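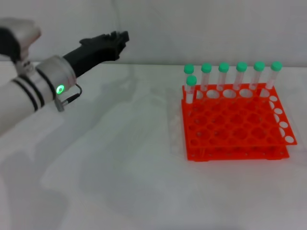
Gripper a short way off from the rack. The short black loop under the wrist cuff is the cable this page is about.

Fixing a gripper that quits mid-move while the wrist light stays green

I lost most of a week to this one, so I'm writing it up while I still remember the order I did things in. If you have a Portela arm with a Dallo gripper on the end and your program keeps stopping with fault 113 (gripper not responding), start with the cable loop at the wrist. Please don't do what I did and start with the software!

What it looked like for us

We run a capped-tube job on the small bench at our Dindbridge shop. Pick a tube from the rack, carry it over to the scale, bring it back. It had been fine for months, and then in August it started stopping with the fingers half closed, sometimes over the rack and sometimes over bare table. The green light on the wrist never went out. I took that light to mean "everything at this end is happy," and it doesn't mean that at all. On our arm it tells you the wrist joint has power and is enabled. The gripper hangs off its own cable past that point and the light knows nothing about it.

The other thing that threw me off was that clearing the fault always worked. Clear, restart, and away it goes for another dozen tubes. That smells like software, so I rolled Jiltum back one version, then forward again, then rewrote my grip timing. None of it made any difference, though the grip timing is nicer now.

Before you touch anything

The dropped tubes are the safety part. Our gripper lets go when it loses power, and when this cable flickers it can lose power with a tube in the fingers. Ours were empty for testing after the first drop, and I'd strongly suggest the same for you. Don't run real samples until the fault is gone, even if you only need "one more batch."

Take anything out of the fingers. Jog the arm up and clear of the rack, with the wrist somewhere you can get both hands around it. Then stop the program, power down at the controller, and put your lock or tag on the switch. An e-stop is not good enough for this job. The arm holds still but on ours the tool connector stays live, and I have unplugged it that way and do not recommend the noise it made.

Proving it's the cable

You can do this part before you power down, with nobody inside the reach of the arm.

1. Open the fault log in Jiltum and sort by wrist angle (you may need to turn that column on under Logging, it's off by default).

2. Look for bunching. I had 11 faults logged and 9 of them came in the same stretch of wrist rotation, just as the gripper turns to line up with the rack. A software problem wouldn't care where the wrist was pointing.

3. Put the arm in slow mode and write a tiny program that only rotates the wrist back and forth through that stretch, no gripping at all. Have the gripper status window open and stand back.

4. If the status flickers, you've found it. Mine flickered on the third pass and I said a word.

If your faults are scattered all over the place, stop reading and check the gripper's own settings first. This page won't help much.

Reseating the plug

Power off, lock on, fingers empty. OK.

Follow the short cable from where it leaves the underside of the wrist cuff to where it goes back in. On ours it's a tight, boxy little loop with the plug right there beside the cuff. Take a phone picture now so you can put it back the same way.

Hold the plug by its body, never by the cable, and wiggle gently. There should be no play. Mine moved enough that I could see it. Undo the collar, pull the plug straight out, and look at the pins with a good light. What you're looking for is a bent pin, a dark spot, or grit. I had one pin leaning slightly and a bit of gray fluff.

Blow out the fluff with a hand bulb. (Not the shop air line, it has oil in it.) If a pin is badly bent, order the cable; it's part 291 in the Portela spares list and costs less than your afternoon. If it's leaning just a hair you can coax it back with a plastic pick, but count that as a stopgap.

Line up the key, push until it seats, and tighten the collar by hand. Then rotate the wrist by hand with the brake released, if your model lets you do that safely, and watch the loop the whole way. It should flex without pulling on the plug and it shouldn't snag on the cuff. Ours had been getting a small tug at one end of the travel, which I'm pretty sure is how the plug worked itself loose to begin with. I turned the cable a little so the slack sits on the other side.

Checking the fix

Run the little wrist program again, slow first and then at normal speed. Give it a good long run. I left mine going through lunch and the status window stayed solid.

After that, put a few empty capped tubes back in the rack and run the real job with the table otherwise clear. Stay and watch the first full round with your hand near the stop.

Two things I changed afterward

The program now asks the gripper for its status before every pick, and again before it lifts. If it gets no answer it stays put. That won't save a tube that's already in the air, but it has stopped the arm from poking at the rack with dead fingers.

I also added the wrist plug to the Thursday checks, between wiping the fingers and looking over the base bolts. It's one wiggle. If it moves, it gets reseated before anything runs, and I write the date on the tape next to the controller.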